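Packaging an old Windows game so it runs on a current machine

If you made small games in the 2000s, you probably have a folder of executables that no longer start. Mine was a maze game called Tondurley, written for a 16-bit runtime, and on a 64-bit copy of Windows it gives an error box and nothing else. Sixteen-bit programs don't run on 64-bit Windows at all, whatever compatibility mode you pick. You either rebuild the game from source with a newer version of the tool it was made in, or you bundle it with an emulator that brings its own old environment along.

This page covers the rebuild. It assumes you still have the project file. If you only have the finished executable, skip to the section near the end called "If you have lost the source".

I used a maker called Unora for most of my games, and the menu names below come from it. Other tools from the same years have the same options under other names.

What you need

The original project file, and a copy of it that you won't touch.
The original sound and music files, if the project links to them from outside.
The last version of the maker that opens your file format.
The newest version of the maker that can import from that one.
A machine or virtual machine with no development tools on it, for testing.

Step 1. Find out what you have

Open the folder and sort by date. Old projects tend to have several files with nearly the same name, and the newest one is not always the one you released. Tondurley had a file called maze_final and another called maze_final2, and the released version had been built from maze3. I worked this out by running the old build in a virtual machine and checking the room order against each file.

Write down the size of the released executable and the number of objects in the project. My released build was 951 KB and the project had 258 objects. When I imported it later the object count came out lower, and because I had the first number written down I knew straight away that something had been dropped.

Step 2. Move up one version at a time

Do not open a very old file directly in the newest version of the maker. It may open without complaint and still lose things. Open it in the oldest version that will run, save it, open that save in the next version, and keep going. Unora took me through three versions. Save each stage under a new name with the version number in it.

After each save, check these:

The object count.
The room order.
The first and last room.
Any room that uses a timer.
The ending.

If the count drops, go back to the previous stage and look for objects with blank names or names containing accented letters. The older importer skips both. Rename them in the old version and import again. That brought all of my missing ones back.

Step 3. Fix the game speed

A lot of games from that time had no frame limit, or had one tied to the processor. On a modern computer they run far too fast. Tondurley's guards crossed a full corridor before you could press a key.

In Unora, open Project Settings, then Timing, and tick Fixed Rate. Set it to the rate you designed for. If you don't remember, try 30 first and then 50. Play a room you know well and go by feel. Old video of the game is useful if anyone recorded any. Innes Menzies had kept a recording of someone finishing the seventh room, and I matched my speed to that with a stopwatch.

Check anything that counts frames separately. Doors that open after a delay, blinking tiles and the scroll speed of the credits can all be on their own counters, and changing the main rate won't touch them.

Step 4. Sound and music

Sound effects stored as WAV files usually come through without trouble. Music is harder. If your game used MIDI it will still play on Windows, but it will sound different depending on the synthesizer, and the volume control may affect the whole system. The safe way is to record each track to OGG and swap the files in.

Record them from the setup you want people to hear. Trim the silence from the start of each track or your loops will have a gap. Leave the end alone until you have listened to the loop in the game, then trim in small amounts.

My project had 8 tracks and the finished download went up to 14 MB. I don't think anyone minds that now, although I did spend an evening trying to get it smaller.

Step 5. Screen size

A game drawn at 320 by 240 is a postage stamp on a current monitor. Use whole number scaling only. Two times or three times is fine, and the pixels will stay square. If you let the maker stretch to fill the screen, some columns will be wider than others and any small text will look bad.

Set the scaling filter to None or Nearest. The default in newer versions is Smooth, which blurs everything.

If the game changes the screen resolution itself when it starts, turn that off. Look for Change Display Mode under Graphics. Run it in a window by default and put full screen on a key. I use F4 and say so in the readme.

Step 6. Where the game saves

Older games write their save file into their own folder. If the player puts the game in Program Files, Windows will block the write or quietly send it somewhere else, and the player will write to you saying their save has vanished. Point the save at the user's own application data folder. In Unora it's a single drop-down under Project Settings, then Files.

If you used a fixed path in your own scripts, search for it. Look for "C:\" and for any backslash at the start of a file name. I found one that pointed at a floppy drive.

Step 7. Build it

Choose Build, then Standalone, then 32-bit. There is a 64-bit choice in the newer versions as well, but 32-bit builds run on both kinds of Windows and my older extensions only exist in 32-bit form. If you have no extensions, either will do.

Turn off compression of the executable. Compressed executables from small makers are often flagged by antivirus programs, and you will spend more time answering mail about that than you saved on download size.

Fill in the version information fields. Put the game's name, your name and a version number. A blank set of fields also seems to make antivirus programs nervous.

Step 8. Test on a clean machine

Your own computer has every runtime file the game could want, so a build that works there tells you very little. Copy the zip to the clean machine, unpack it to the desktop and run it. Then unpack it to a folder with a space in its name and run it again.

Play all the way through. I know it's dull when you wrote the thing. I skipped it the first time, and Blair Niven found that the key in the second-last room couldn't be picked up. It had been one of the objects with a blank name, and when I renamed it the collision rule still pointed at nothing.

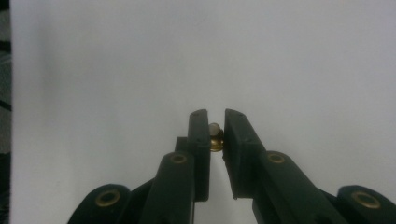

Once the key was fixed I played through again from the start with a new save, and then once more with a save from the middle. Saves made in the 16-bit version won't load, and I decided not to write a converter. If your game is long, you might feel differently.

Keep a short list while you test and fix things in one batch at the end. Stopping to rebuild after each small fault makes it easy to lose track of which build you're playing. Change the version number every time you hand a build to somebody else.

If you have lost the source

You can still get the game running, but you'll be shipping it inside an emulator. Most of them need a copy of the old operating system, and you can't legally pass that on with your game. Look for one that replaces the system files with its own free versions. Support is patchy. My other game, Cunberg, runs this way and is fine apart from the title music. A third one, Munro, gets as far as the menu and stops.

Before you give up on the source, check old email attachments, burned discs and anyone who tested the game for you. Testers were often sent the whole folder.

Uploading

Zip the folder, not just the executable. Include a plain text readme with the controls, the version number and a way to reach you. Keep the old 16-bit download on the page too, clearly labelled, for people who run old machines on purpose. The old Tondurley build had been downloaded 452 times before it stopped being any use to most people, and it still gets the odd one.

Put the word "standalone" somewhere on the page so players know they don't have to install the maker first. I had two messages asking that before I added it.

Changes to this page

March - added the note about blank object names.
Later - corrected the menu name in Step 5. It is Change Display Mode, and I had written Change Screen Mode.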